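Looking after match kit at home: washing, drying and storing

Posted by Mohsin Rajput, March 11, 2018

Most damage to football kit happens in the wash. The notes below cover shirts, shorts, socks, gloves and boots for a player who trains twice a week and plays once. They assume an ordinary front-loading machine and no tumble dryer.

Before washing

Empty the bag as soon as you get in. Damp kit left overnight in a closed bag will smell, and the smell is hard to shift from polyester. If it cannot go in the machine the same evening, hang it over the bath.

Let mud dry fully, then brush it off with a stiff nailbrush. Wet mud rubbed into a sock goes further into the knit. Grass marks should be dabbed with white vinegar and cold water in equal parts, left for half an hour and rinsed. Blood wants cold water only.

Turn shirts inside out. Printed numbers and sponsor panels crack along the fold lines when they rub against the drum. Fasten any zips and hook-and-loop straps, particularly on goalkeeper gloves, which otherwise pull threads out of everything else in the load.

Washing

Wash at 30 degrees on a synthetics cycle with a low spin. Use liquid detergent at slightly less than the stated dose. Powder does not always dissolve at 30 and leaves a grey bloom on dark shorts. Do not use fabric softener. It coats the fibres and the shirt stops drawing sweat away from the skin.

Shin pad sleeves and ankle supports can go in with the shirts in a mesh bag. The pads themselves should be wiped with soapy water and stood on end.

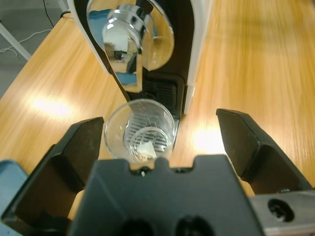
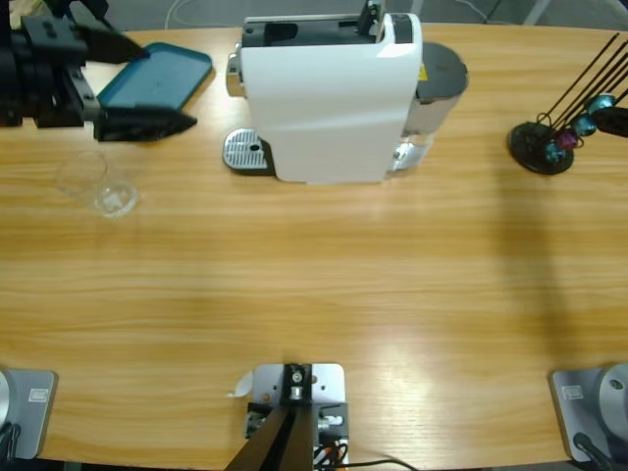
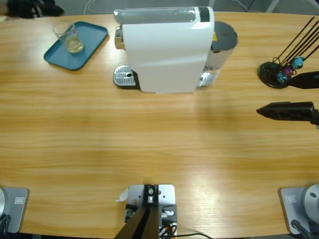

Capsule coffee machine on a wooden table, in all three pictures.

Drying

Hang shirts by the hem, in shade if outdoors. Pegs at the shoulder leave points that do not drop out. Socks dry faster pegged at the toe. Keep everything off the radiator, where elastic goes brittle and heat-pressed badges start to lift at the corners.

Goalkeeper gloves are washed by hand in lukewarm water with a little mild soap. Press the water out – never wring – and dry them flat, palms up, away from heat. The latex should be slightly damp when next used, so wet the palms before the warm-up.

Boots

Knock the soles together outside, then clean round the studs with an old toothbrush. Wipe the uppers with a damp cloth. Take the insoles out and dry them separately. Stuff the boots with newspaper and change it after 2 hours, again at bedtime if they were soaked through.

Screw-in studs should come out every 3 weeks. Put a smear of petroleum jelly on each thread before it goes back. A stud that has seized will usually move after a night with a drop of penetrating oil.

Storing over the summer

Wash everything once more, even if it looks clean. Fold shirts with the print inwards and a sheet of plain tissue across the number. A cardboard box is better than a sealed plastic one, as it lets the last of the moisture out. Store boots loosely laced, with paper in the toes, somewhere that does not freeze. Label the box with the sizes – children will have outgrown half of it by the first pre-season session.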